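# About Poltik

Poltik is a wash, fold and repair shop on Vergara Street in Brarniscombe. We take in household laundry: clothes, towels, bed sheets, blankets, curtains if they are not too heavy. We wash it, dry it, fold it and give it back in paper. If a seam has opened or a button is missing, we can fix this also, but we ask you first.

The shop was opened by my aunt and me in a room where bicycles were sold before. For the first winter we had only one washing machine and we did the ironing on a door laid over two trestles. The door is still with us. It is now the folding table in the back room, with a thick felt under a cotton cover, and all of us prefer it to the proper table we bought later. It is the right height and it does not slide.

## What we wash

Most of our work is ordinary clothes. A family bag comes in on Monday with school shirts, sweatshirts, pajamas, dish towels and one sock which belongs to no other sock. We do not wash your bag together with the bag of another person. Each order gets its own drum, its own basket and its own number on a piece of tape. One bag can weigh up to 35 pounds. If it is heavier, please make two bags, it is easier for you to carry and for us to lift.

Blankets are the part of the work I like most. People keep a blanket much longer than they keep a coat. We get crocheted ones, quilted ones, fleece ones with printed words and squares, wool ones with a satin border that is coming loose at the corner. Printed blankets we turn with the print inside and wash in cool water. Wool we wash by hand in the long sink and dry flat on the rack, and for this you must give us more time, usually until the next week.

Red and dark red things are always washed apart the first time they come to us. I am strict about this. A maroon sweatshirt can be on its third year and still give color to a cream pillowcase, and then I have to telephone the customer, which I had to do once and I remember the conversation very well.

## How we fold

When you leave your first order, we ask you how you fold at home. Some customers find the question strange. But a sweater folded in thirds does not fit in a drawer that is made for halves, and then you must do the work again in your bedroom. We write your answer on a card and keep the card in the box by the register.

If you have no preference, we fold in the Poltik way:

- Sweatshirts: face down, sleeves crossed on the back, hood laid flat, then once from the bottom to the collar.
- T-shirts: in thirds lengthwise, then in half.
- Blankets: in half, in half again, and then rolled from the closed side, so that the soft edge is outside.
- Fitted sheets: corners one inside the other. We do our best.

Everything is laid out on the table and smoothed by hand before folding. At that moment we see the small holes, the pulled threads and the spots that did not go away. A spot gets a safety pin with a white thread, and we tell you about it at the counter.

## Before you bring your bag

Please empty the pockets. We check them too, every one, but we are people and sometimes tired at the end of the day. Please look also in the sleeves and in the folds of the bedding. Rings, bracelets, watches and hair clips go into blankets very easily, when a person falls asleep on the sofa for example. Such things we put in a small envelope with the number of your order, and the envelope is pinned to the front of your parcel. Coins go in the envelope as well.

Last February I opened the drawer of envelopes that were never asked for, and there were 31 of them. We called the people whose numbers we still had. The rest are waiting in the drawer. If you think one could be yours, come and tell us what you lost, and please describe it before we open the drawer.

## Repairs

Repairs are done on Wednesday, when the washing is lighter. We sew hems, buttons, pockets, cuffs, blanket borders and zippers up to 30 inches. We do not do leather and we do not alter wedding clothes. For knitwear we have a box of wool in many colors, most of it left from the Kurach mill shop when it closed, and with some luck we find a match. If we don't find it, we show you the nearest two or three and you choose in the daylight by the window.

A visible mend is also possible – some customers now ask for it, especially on elbows, and our box has a very good mustard yellow for this purpose.

## The room

You are welcome to wait. There is a bench, a kettle and a shelf with books that are washed by nobody. From the bench you can see through to the folding table, and children like to stand there. We let them match the socks if they ask.

We open at eight in the morning and the last bag is taken at 5 p.m. Parcels can be collected until six. We have no parking place of our own, but behind the bakery one can usually stop for 10 minutes. If you can't come to us, leave a note with the bakery and they will bring it over with the bread.

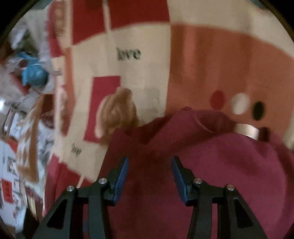 Buppha Inthanon asked us to add here that the blanket fold also works for sleeping bags, that she has done it this way for the whole family since her first parcel, and that the cupboard in her hallway finally closes. She would also like her sweatshirts with the sleeves in front from now on, please, and we have changed the card.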